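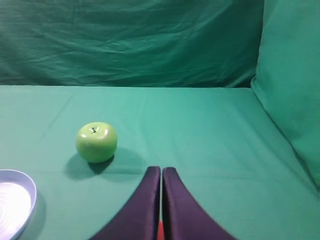
Wrist camera view with the fingers closed, apple up and to the left of the tips.

Comparing two finger sets with one wrist camera

These steps cover how to compare two sets of gripper fingers on the same arm using a pick and place task: lift an apple from the table and set it on a plate. We used the Iken arm with the Wurkau fingers and then the Nastetti fingers. Any arm with a wrist camera will do.

Before you start

Update the controller and write down the version number. Bilal Ghanem lost a morning in December to two runs made on different versions, and the results could not be compared.

Cover the table and the back wall in one plain color. Green cloth works well with dark fingers. Small wrinkles are fine, but pull out any fold tall enough to catch a fingertip.

Step 1. Check the camera view

Close the fingers and look at the live picture. Both tips should show at the bottom, near the center, with a thin gap between them. If one finger shows more than the other, loosen the camera bracket, turn it slightly and tighten it again. Save a still from this position and keep it with the results.

Step 2. Set the lighting

Use soft light from above. A glossy apple will always have a bright spot, so check that it stays small. Lock the exposure and white balance. Auto exposure shifts when the fingers open, and the Shokri tracking software handles that badly.

Step 3. Place the objects

Put the apple where the camera can see all of it from the start pose. The plate can be partly out of view, but save its position in the controller before the first run.

Step 4. Set the opening and force

Open the fingers wider than the apple at its widest point. Start with a low grip force and raise it one setting at a time until the apple stays put during a slow lift. Use the same force for the second set if both are rated for it.

Step 5. Run the picks

We did 330 picks per finger set. Move the apple to a new spot after each one, and log a drop, a miss or a good place right away.

Step 6. Change fingers and repeat

Power down the gripper, swap the fingers and go back to Step 1. Fingers of a different length will change the tool center point, so measure it again and enter the new value.

Nerea Aranda's log sheet has columns for force, opening, result and notes. Add one for the apple if you use more than one, as a squat apple and a tall one do not grip the same way.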